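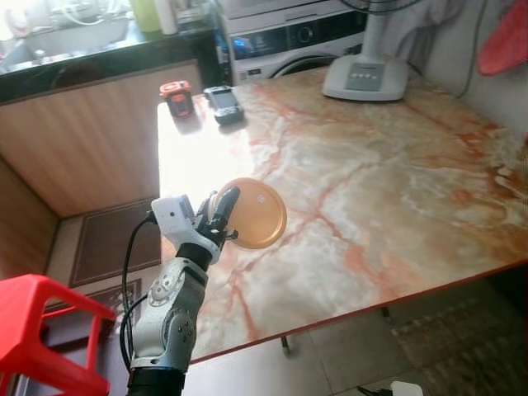
I've been having the same argument at work since January, and I've lost it often enough that I'm taking it to the internet. My position is that most manipulation software is tuned for the wrong moment. We pour our effort into the grasp, the fingers close, everyone at the desk relaxes, and then we treat what comes next as leftover trajectory. But look at what the arm has to deal with once it has a lid by the rim. It's holding a thin, see-through orange disc by one edge, tilted over a shiny marbled tabletop, with window light coming straight through the plastic. The lid is now part of the robot, as far as collisions go, and half the stacks I've worked with have no idea what shape it is.

My day job is planning and tooling at Stemton. We're a small shop and I like it there (the coffee is dreadful, the people are lovely). Our planner is called Morgan, after somebody's old ute, and Morgan is very good at what you'd expect a planner to be good at. Give it a clean model of the world and a goal and it'll hand you back a lovely smooth path before you've picked up your mug. The trouble is the bit about the clean model of the world.

Clear and tinted plastic is miserable for depth sensing. Some of the projected light goes through, some of it bounces off at a silly angle, and the camera fills in whatever it likes. You get a hole where the lid should be, or you get the table behind it, or you get a bit of a rim floating in space like a dropped bracelet. Put a glossy surface underneath and add glare from one side, and you've got the surface telling lies as well. None of this is news to anyone in perception. What bugs me is where we draw the line between their problem and ours.

The usual arrangement goes like this. Perception finds the object and produces a pose. Planning takes the pose as gospel. Control takes the path as gospel. If the whole thing goes pear-shaped, there's a meeting. I sat through a fair few of those meetings before I noticed that everybody in the room had a log proving their own module had done its job, and they were all right! The pose was within tolerance when it was published. The path was collision-free against the scene it was given. The controller tracked the path beautifully, straight into the edge of a bench.

My colleague Narendra Lodhi reckons the answer is a better depth model, and he's not a fool. He went through 3,487 of our logged grasps on thin or see-through things and sorted the failures by hand, which must have been a ghastly fortnight. Of those, 1,399 failed somehow. I'd have bet my bike on most of them being missed grasps. Only 200 were. The bulk of the trouble came after the fingers had closed: the thing rotated in the grip, or it clipped something on the way past, or it was put down at an angle the planner thought was flat.

Narendra looks at that and sees poor shape estimates, and he wants more training data. I look at it and see a system that stopped asking questions once it had hold of something. We've had some pretty spirited lunches about it.

What I want is dull, I'm afraid. I want the attached object in the planning scene to carry its uncertainty around with it. If the software isn't sure where the far rim of a lid is, it should plan with a fat lid. If the object might have pivoted between two fingertips (and anything round and thin held at the edge might well have), there should be a spread of possible angles, and the path should be safe for most of them. Then, somewhere roomy, have a second look and slim it down. People do this with a serving tray without a second thought.

The objection I hear is speed. Fat objects make for timid paths, and timid paths make for sad demos. Fair enough. When I hacked a crude version of this into Morgan, our average move got slower by 46 milliseconds of planning, plus whatever you lose by swinging wide. Our commercial lead pulled a face. I'd pull one too if I had to stand next to the thing while a customer looked at their watch. But I think we've let the demo set the spec for too long – and a home kitchen, with a washing machine behind the table and a fan standing on the table, is going to punish a cocky path a lot more than a test bench will.

The other objection is that learned policies make all of this old hat. Train end to end, skip the scene model, let the network sort out the lid. I've used Pridus, and I've had a play with Griteck's toolkit, and there's real magic in both. I've seen a policy do a little wrist correction that I wouldn't have known how to write. But when it goes wrong I can't ask it how big it thought the lid was. With Morgan I can open the scene, scrub back to the moment the fingers closed and see the daft little floating rim for myself. For tooling people like me that's most of the job, and I'm not keen to hand it over for a nicer success rate on a slide.

I'd be happy with a mix, for what it's worth. Let the policy do the fiddly close-up work and let something inspectable keep track of what's in the hand and how sure we are about it. The interface between the two could be tiny. A shape, a pose, a spread, a timestamp. I've written a draft of that message type and it fits on one screen, comments included, though Narendra has already told me the timestamp is in the wrong place.

He's probably right about the timestamp. I'm moving it tonight, and the fat lid is staying in.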